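Section 2: Setting a Place with Your Kistora Tray Set 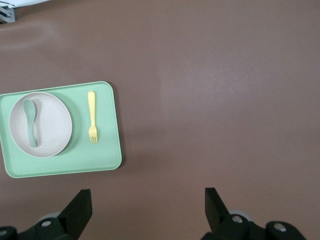 Welcome to the fun part! Your pieces are unpacked, you've washed them as described in Section 1, and now you get to set a place. The Kistora set is built around one simple idea: everything for a light meal travels on the tray, so you can lay the table in a single trip and clear it the same way. Once you've done it a couple of times you'll have it down to a few seconds, and it really is a pleasure to see it all come together.

Before you start

Pick a flat, clear spot on the table with enough space for the whole tray. All four corners should be supported. Wipe the tabletop first — crumbs under the tray are the number one cause of wobble.

Setting the place

1. Put the tray down with the long side facing the person who will be eating. Press lightly on each corner. If it rocks, turn it end for end and try again.

2. Set the bowl on the flat floor of the tray, inside the border. Don't let the foot of the bowl ride up on the rim.

3. Slide the bowl to one half of the tray. Left or right is up to you (left-handed eaters often like it on the right, with the cup on the other side). The open half is for a cup, a napkin, or a small plate of bread or fruit.

4. Lay the spoon in the bowl with the handle toward the eater. When you're serving soup or anything runny, put the spoon on the tray beside the bowl and leave it there until the meal starts.

5. Fill the bowl last, once the tray is where it's going to stay. The fill line for this bowl is 426 ml, and for the smaller Bekurus snack bowl it's 267 ml. Both leave a nice margin for stirring!

Note: The Liem spoon comes in two lengths. Use the 16 cm spoon with this bowl. The short one tends to slip down into the food, handle and all.

Note: Mixing colors is half the joy of this set. A cream bowl on a green tray looks lovely, and the spoons go with everything, so swap pieces around as much as you like.

CAUTION: Do not carry the tray with a full bowl of hot liquid on it. The rim is shallow and will catch a drip, but it won't hold a spill.

CAUTION: The bowl and spoon are not for microwave or oven use. Heat the food in another dish and let it cool for 2 minutes before you pour it in.

Clearing up

1. Leave the spoon in the bowl and scrape any leftovers to one side.

2. Lift the tray with both hands, one on each short side, and carry it level to the sink.

3. Rinse the bowl right away after oatmeal, rice, or anything else that sticks. For stains and dishwasher settings, see Section 3, "Washing and Storing Your Jenilex Tableware."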